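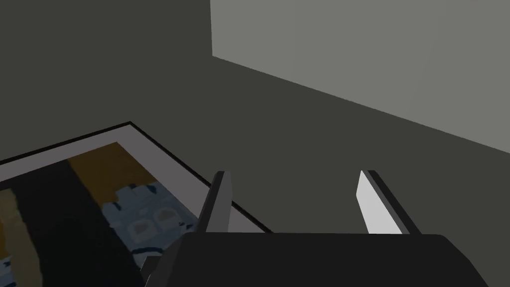 Wrist view in Plernix, looking out between the two fingers. Framed picture lying flat, lower left.

Gallery: Plernix, the desktop gripper simulator from Zasska
Words by Celeste Mendes
Mar 13, 2018

Plernix is a program for people who want a robot arm and have been told they can't have one. You get an arm, a gripper, a room and a cupboard of household objects, all of them made of arithmetic. You give the arm a job and it has a go. If it drives its own elbow through the wall, you press Reset and the wall forgives you.

Zasska sells it at 246 pounds for a single seat, with a year of updates. Hanane Chraibi and I have been using it at Mellor, where we teach evening classes in basic automation to adults who have already done a full day's work and would quite like something to move by half past seven.

The look of it
Nobody will mistake it for a film. The fingers in the wrist view are plain slabs with crisp edges and no padding, and the big surface beyond them is charcoal grey from one side to the other, without a mark on it. The wall is a lighter grey. If you are fond of grey you will be very happy. I grew to like it, in the way one grows to like a dentist's ceiling, and it does mean that whatever you are meant to be picking up tends to be the only thing worth looking at.

The light gets more care than the furniture. In the shot at the top, one finger has a pale, almost white inner face while the inside of the other is nearly black. Our class took them for two different parts until Hanane made everyone move the lamp, a slider under Room, then Lights, then (for reasons known to Zasska) Weather.

The framed picture
Of the objects in the cupboard, the framed picture is the one we set most often. It has a thin black frame, a wide light grey mat and an image in mustard brown, black and blue-grey, drawn in blocks large enough to lay a patio with. I say harbour. Hanane says aerial view of a car park. There are two paler squares in it with a brownish bit in the middle of each, and a man in the second row is firm that they are fried eggs.

The manual calls it Picture, Framed, 2.

It makes a good exercise. A frame flat on a surface gives two fingers very little to get hold of, and the obvious approach from straight above mostly produces an expensive-sounding clack. (The clack is a setting. Leave it on.) People who get on best slide the thing to an edge first, then take it side-on. People who don't read the worksheet try to lift it by the art.

The wrist camera
By default the view sits just above and behind the business end of the gripper, so the body of it fills a good part of the bottom of your screen. Beginners complain that it's in the way. It is. On a real arm it would be in the way too, and you can't tick a box marked Hide Gripper at work, although Plernix does have one, and half the room found it within minutes.

There is a second, fixed view from across the room. We ban it until the third week.

Things that annoyed us
The installer wants 537 megabytes and then asks whether you would like the sample rooms, which are the only rooms. The Undo key undoes the camera before it undoes the arm. Object names are sorted by the order in which somebody at Zasska thought of them, so Mug lives a long way from Mug, Large.

Friction is also optimistic. Our frame held on at angles where a real one would have gone through the floor and into the next class. You can turn the friction down, and should, but the number goes from 0 to 251 and the manual is silent on what it is a number of. We use 100. It seems fair to everybody.

Against the competition
The other one we tried was Mostitz, which has a much prettier room and a kettle you can see your gripper in. It also fell over whenever two students opened the same project, and its gripper closes with a dreamy slowness that I found restful and Hanane did not. For one person at home with a good graphics card, Mostitz might be the nicer toy. For a room of tired adults on college machines, we went with the grey one.

Would we buy it again
Yes, and we have: the renewal went through for the classes starting in September. Zasska answered both of our emails, one of them helpfully. We have asked for a rubber finger pad, a sensible object list and a third framed picture. They say the finger pad is coming.

Settings for the wrist view: default room, lamp untouched, friction at 100, Hide Gripper off.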